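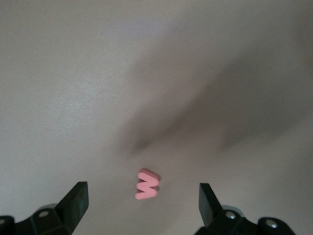 Subject: Re: [craft-swap] Foam letters - anyone got spares?

Hi all,

Thanks for the replies so far, and sorry for going quiet - September has been a shocker at our place and I've only just got back to the inbox.

Nikola Tomaszewski wrote:

> Hi everyone, I've got a tub of the foam alphabet from the Vutside clearance,
> 600 pieces according to the lid, though I'd bet a fair few have gone down the
> back of the couch. Mostly vowels left, plus heaps of Ws and Ms that I can't
> tell apart any more. Does anyone want them before I take the lot to the op
> shop? Also, what do people use to stick them on? The glue I had went hard.
>
> Nikola

Yes please, Nikola! I'd love the Ws and Ms, and I'm not fussy about which is which. With the rounded chunky ones you just spin them until they suit the word. I've got a pink one on the table as I type, lying on its side, and from where I'm sitting it could be either (my youngest votes for a 3, but she votes for 3 with everything at the moment).

I'm doing name signs for the kids' bedroom doors and then a long WELCOME for the hall, so the pinks and any other soft colours would be brilliant. I've got plenty of greens and blues to swap. No decent Es though, and WELCOME needs two of them, so if your vowels haven't been spoken for I'd grab some of those as well.

On the glue - I gave up on the runny stuff ages ago. It soaks into the backing card and the letter slides about while you're trying to line it up. I use the Cillitz double-sided dots now, 14 to a sheet, one under each end of the letter and one in the middle if it's a wide one. You can peel it off and have another go if your spacing goes wonky, and mine always does. Tacky craft glue is fine too if you put it on with a matchstick and leave the sign flat overnight under a cookbook.

My other tip is to lay the whole word out on a plain pale surface before you stick anything down. I used to do it on our patterned tablecloth and couldn't see the gaps at all. Do it in daylight if you can, too. Under the kitchen light I end up leaning over my own work and throwing a great big shadow across it.

For storage I've gone to an old 12-hole muffin tin, with the letters doubled up in most of the holes. It's not flash but it beats tipping the tub out every time someone wants a Q.

Nikola, I can pick up any time after 4 pm, or leave them on the porch if that's easier and I'll drop the greens and blues off in return. Does anybody else need numbers? I've got a bag of those I'm never going to get through.

Cheers,
Jo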